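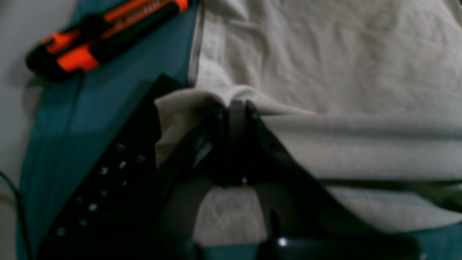 Wrist cam view, fingers in a fold of the beige cloth. Utility knife on the teal one.

Gripper Trials FAQ
Posted November, by the Flemia bench crew
Filed under: Grippers & End Effectors / Help

Quick answers to what keeps landing in the inbox. Will tidy up later.

Which grippers are you comparing?
Two. The Nastau parallel and the Alcantara soft-tip. Same arm, same wrist camera, same cloths. Controller is the Eltus for both.

Why cloth?
It's what people ask about. Rigid parts are easy to score and both grippers do fine on them. Fabric is where they split.

How many tries so far?
294 on the Nastau. Only 105 on the Alcantara, it came late. Goal is 1,000 each before we publish a table. Please don't quote numbers before then.

What counts as a good grasp?
Fingers close on a fold, lift, hold to the end of the timer. Slips are a fail. Grabbing both layers when we asked for one is also a fail, logged seperately.

Do you flatten the cloth first?
No. Wrinkles stay. Folded over on itself is fine too.

Why the wrist camera and not overhead?
Overhead loses the fingertips as soon as the arm comes down. From the wrist you see the tips the whole time. Downside: the gripper eats a big chunk of the view, and anything behind the fingers is a guess. Overhead comparison is on the list.

Does a dark gripper mess up the exposure?
A bit. Black hardware against pale cloth, auto exposure hunts. Lock it. Shiny screws still glint, we live with it.

What about other stuff on the table, tools etc?
Some runs have a tool lying to one side. Not a target in the cloth runs. Tool pickup is it's own test, not started on the Alcantara.

Finger force?
Start low, go up one step at a time. Too high on the Nastau and the fold gets dragged instead of pinched. Soft-tip is more forgiving but slower to let go.

Which one should I buy?
Too early. Mostly towels and sheets, lean soft-tip. Mixed parts, Nastau. May change.

Can I send in my own gripper?
Yes if it bolts to a standard flange and comes with a driver for the Eltus. Write first. Queue is long.

Raw logs?
After the 1,000. Controller settings now, on request. We answer mail Sunday evenings.

Contact: use the bench form | © Flemia | Back to top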